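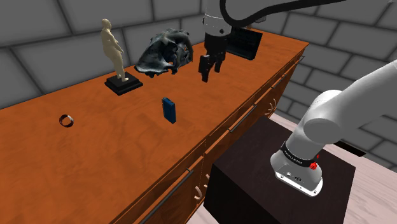
Langer Tresen in Holzoptik, mit Figur auf schwarzem Sockel.

Die Küche, die keiner bestellt hat

Von Gerd Ostermann

Im September habe ich einen halben Tag in einem Küchenstudio von Keswood verbracht, weil unsere Spülmaschine kaputt war. Eine Spülmaschine habe ich dort nicht gekauft. Man hat mir aber einen Plan mitgegeben, sauber gefaltet, in dem unsere Wohnung um eine Wand ärmer und um einen Tresen reicher war. Ich hatte um beides nicht gebeten.

Die offene Küche gilt inzwischen als so selbstverständlich, dass man sich rechtfertigen muss, wenn man eine Tür behalten will. Der Berater sah mich an, als hätte ich nach einem Plumpsklo gefragt. Offen heißt Licht, sagte er, offen heißt Gemeinschaft. Dass offen auch Dunstabzug heißt und Zwiebelgeruch im Sofakissen, stand im Prospekt nicht. Dort stand etwas vom »Herzstück des Hauses«, ein Ausdruck, den ich früher nur aus Anzeigen für Kachelöfen kannte.

Mich macht schon die Rechnung misstrauisch. Das Modell Movitz, Einstiegsklasse, kostet je Meter Arbeitsplatte 900 Euro, ohne Montage. Für den Durchbruch kamen noch einmal 900 Euro hinzu, allein für den Statiker und die Bauzeichnung, die Maurer extra. Die Abzugshaube von Flameck, die laut Berater »bei offener Planung praktisch Pflicht« ist, liegt bei 3.431 Euro. Man reißt also eine Wand ein, die den Dunst umsonst aufgehalten hat, und kauft danach ein Gerät, das ihre Arbeit übernimmt. Bei jedem anderen Handwerker würde man an dieser Stelle aufstehen und gehen.

Nun ließe sich einwenden, dass die Leute es eben so wollen. Das bezweifle ich. Die Leute wollen, was sie in Ausstellungen sehen, und in Ausstellungen gibt es keinen Alltag. Es gibt dort lange, blanke Flächen mit wenigen Gegenständen darauf, in einem Abstand, den kein Mensch in seiner eigenen Küche je eingehalten hat. Bei uns steht auf der Arbeitsplatte der Toaster neben dem Brotkasten, davor die Post, auf der Post der Fahrradschlüssel. In einem geschlossenen Raum ist das kein Problem. Wer Besuch bekommt, zieht die Tür zu.

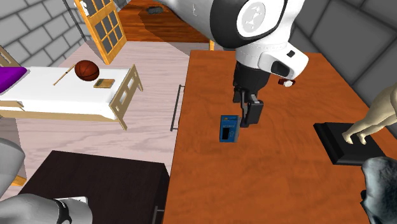
Ohne Tür muss man aufräumen, und zwar immer. Ich kenne zwei Haushalte, die umgebaut haben, und in beiden wird seither vor jedem Besuch eine halbe Stunde lang die Küche in Schränke gestopft. Gekocht wird weniger, weil man beim Kochen beobachtet wird. In dem einen Haushalt steht eine zweite, kleine Kochplatte im Hauswirtschaftsraum, damit die gute Platte sauber bleibt. Die Branche hat dafür schon ein Wort, sie nennt es Back-Kitchen und verkauft es als Zusatzmodul. Bei Sutherland gibt es das bereits im Katalog, mit Schiebetür. Man beachte die Schiebetür.

Ich will nicht behaupten, dass früher alles besser war. Die Küche meiner Mutter war ein Schlauch, in dem man sich nicht umdrehen konnte, ohne eine Schublade zu rammen, und dass sie dort allein stand, während im Wohnzimmer gelacht wurde, war keine schöne Einrichtung. Das Argument mit der Gemeinschaft ist das einzige, das ich ernst nehme. Nur löst ein Tresen dieses Problem nicht. Wer allein kocht, tut es nach dem Umbau immer noch allein — bloß vor Publikum. Helfen ließe sich auch durch eine Tür hindurch, dazu müsste jemand aufstehen.

Bleibt das Licht. Unser Küchenfenster geht nach Norden, da hilft auch der Durchbruch wenig, und was der Berater an Helligkeit versprach, sollten dann doch Leuchten in den Oberschränken liefern, 324 Euro das Set.

Die neue Spülmaschine haben wir am Ende beim Elektrohändler an der Ecke bestellt. Geliefert wurde morgens um acht, angeschlossen war sie um halb neun. Der Monteur fragte, ob er die Küchentür kurz aushängen dürfe, und hat sie danach wieder eingehängt. Sie klemmt jetzt ein bisschen.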